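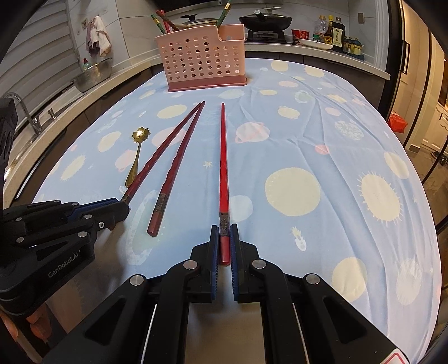

Why do Korean chopsticks tend to be metal when most others are wood?

Habit and long wear, mostly. Metal spoons and chopsticks have been part of the Korean table for centuries, and a stainless steel pair will outlast pretty much anything else in the drawer.

## Chopsticks

**Chopsticks** are paired eating sticks, used across East Asia and a good part of Southeast Asia. I've been adding to this entry since June and it keeps growing on me (sorry, Hala Farouk, who asked for one page!).

### Origins

They started out in China, and the oldest ones seem to have been cooking tools, good for fishing things out of a hot pot. Eating with them came later. Spoons did most of the table work for a long while, and I love that, because I still grab a spoon for fried rice.

### Regional types

**Chinese** pairs are long, often with a squared handle end and a blunt, rounded tip. The length makes sense once you've reached for a dish in the middle of a big shared table.

**Japanese** pairs are shorter and come to a finer point, which is lovely for picking bones out of fish. Lacquer is common. Many families keep a pair for each person, and sizes differ for kids and adults.

**Korean** pairs are medium length and often flattened. They're slippery at first! Karim Salem swears by the ones with a little texture near the tips, and I've come around to his side.

**Vietnamese** pairs are long, usually wood or bamboo, and get used for cooking as much as eating.

### Manners

Don't stand them upright in a bowl of rice, as it looks like incense at a funeral. Passing food from stick to stick is also out in Japan, again a funeral link. Spearing a dumpling is rude nearly everywhere (I do it at home). Chopstick rests are the tidy answer to where they go between bites.

### Care

Lacquered ones want hand washing and a soft cloth. Bamboo should dry fully before it goes in a drawer, or it gets musty. Steel can go in the dishwasher, but the thin ones slip through the basket and rattle around under the spray arm.

### Collecting

Youssra Ait Ali in Plinstead has 478 pairs, all kept in old flatware trays, and she's still missing the carved bone set she saw at a market in Dretau. I have far fewer, and half of mine have lost their partners.

See also: spoons, hashi rests, lacquerware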